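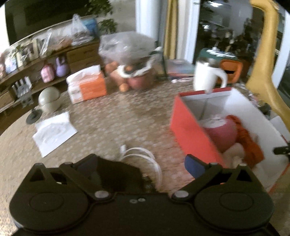

4. What people did with their chargers

I went into this part of the study expecting a boring result. Everyone charges overnight, I thought, and the rest would be noise. The logs from the Bravbridge group say otherwise, and I've had to rewrite this section twice to keep up with them.

A quick reminder of the setup from Section 3. We had 158 people carrying the Kioko handset as their main phone, each with the Edico logger running in the background. The logger wrote down the battery level whenever the phone was plugged in or unplugged, plus the temperature reported by the battery itself. It did not record which charger was used, and I'll come back to that because it bit us later.

4.1 Short top-ups

The typical participant plugged in five times a day. That's a lot more than people told us in the intake survey, where "once, at night" was by far the favorite answer. I don't think anyone was fibbing. A few minutes on the cable while you make coffee just doesn't feel like charging, so it doesn't get remembered (I went back and checked my own phone after seeing this, and I'm as bad as the rest of them).

Most of these top-ups started with the battery still more than half full. They bunch up in the early evening, with a smaller bump right before people leave the house. Weekends are messier. On Saturday the morning bump nearly disappears and the evening one spreads out until you can hardly call it a bump at all.

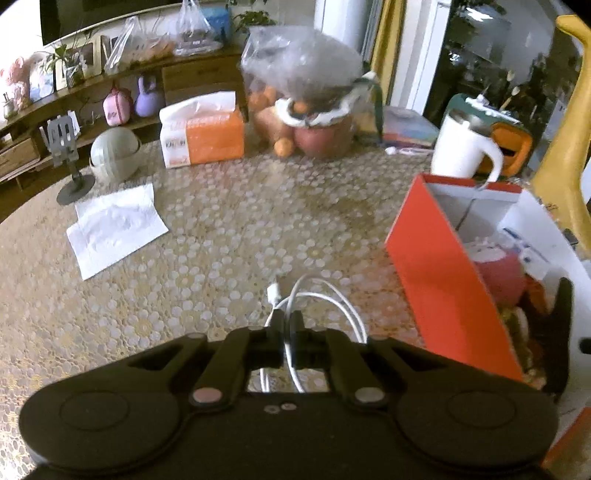

Figure 3. Coiled white charging cable on a round tabletop with a patterned cover; a gray metal phone stand is also on the table.

4.2 The overnight group

The people who really did charge overnight were also the ones whose phones sat at full the longest. Kioko ships a setting that holds the battery at 75 percent until shortly before the alarm goes off, and I was keen to see who used it. Eleven participants had it switched on for the whole study. Several others turned it on, woke up once to a phone that wasn't full, and turned it off for good — you can see the exact morning in the logs.

Eleven is too small a group to say anything firm about wear, and I'm not going to try. What I can say is that their overnight temperatures were lower and steadier than everyone else's. That fits with 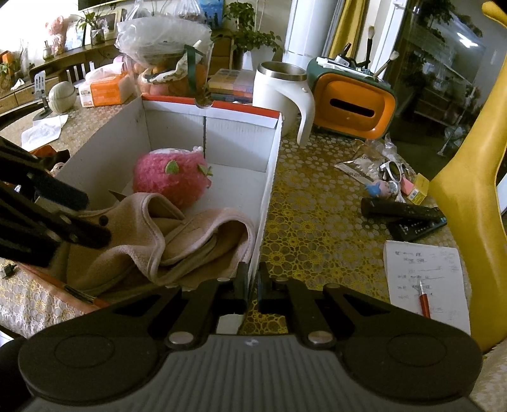 what we saw on the bench in the pilot, where phones held below full stayed cooler than phones kept topped up on the same charger.

4.3 A problem with the chargers

Now for the part that bit us. We ran the session data through Zullow, our clustering script, and it kept splitting the overnight sessions into two clean groups, fast and slow. I spent far too long hunting for a difference between the people. Some of them showed up in both groups, often in the same week, so my best guess is that they own more than one charger and grab whichever is closer. Without a charger field in the log I can't prove it. Treat the charging speeds in the next section as a blend of person and plug, and please add that field if you reuse our logger settings.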